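Sorting out the spare bed -- a thread

**1/** The spare bedroom has been a dumping ground since June. I want it usable again, so I'm doing the bed first and working outwards. Posting as I go in case it helps anyone with a small room and too much stuff.

**2/** Everything soft that lives on that bed has to end up in one of two places: on it during the day, or in a basket at night. No third pile on the chair. The chair is going back to the kitchen.

**3/** The sheet is a grey fitted one from Vundby. I bought it a size deeper than the old one and it reaches down the side of the mattress properly. It creases if you so much as look at it. I've stopped ironing it.

**4/** Pillowcases are sage green, Goossens, bought separately. I had white ones before and they showed every mark. Green against the white headboard looks fine to me.

**5/** The basket is white plastic with holes in the sides. I had a fabric one from Bimance, and it folded in on itself whenever it was half full. Plastic keeps its shape and wipes clean.

**6/** The basket on the bed, and the plush fruit.

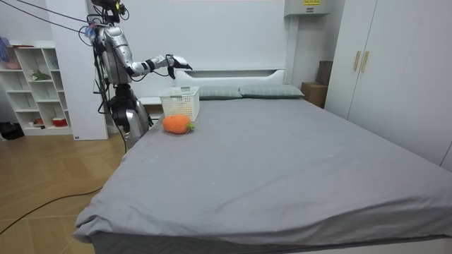
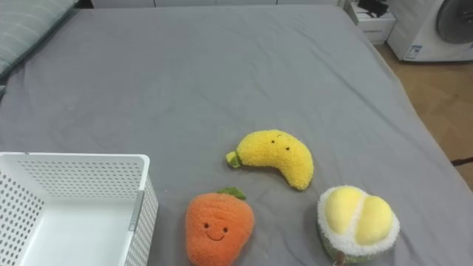
**7/** Fruit list, for those who asked last time: orange strawberry, yellow banana, durian. The strawberry and the banana have faces. The durian is the one visitors pick up, mostly to ask what it is.

**8/** Washing. I do the plush in a pillowcase with a knot in the end, cool wash, slow spin, then dry it flat on a towel. The durian takes the longest because of the fluffy lining. Give it two days and turn it over in between.

**9/** Before anyone buys a basket: measure first. The shelf I want to keep mine on is 112 cm wide and I still got it wrong the first time, as I hadn't checked the height. Take it with a tape measure, at the rim, handles included.

**10/** Someone asked about the headboard slot. I leave it clear. I used to keep books and a glass of water in there and the glass went over at 3 in the morning -- once was enough.

**11/** Still to do in this room: the curtain rail, the box of cables, and the Zostow lamp that needs a new plug. The lamp has been waiting longest so I'll probably start there.

**12/** Someone else wanted to know if a basket with a lid would be better. I tried one. The lid ended up under the bed and stayed there. Open top for me.

**13/** Cables tomorrow, if I can find the other end of any of them.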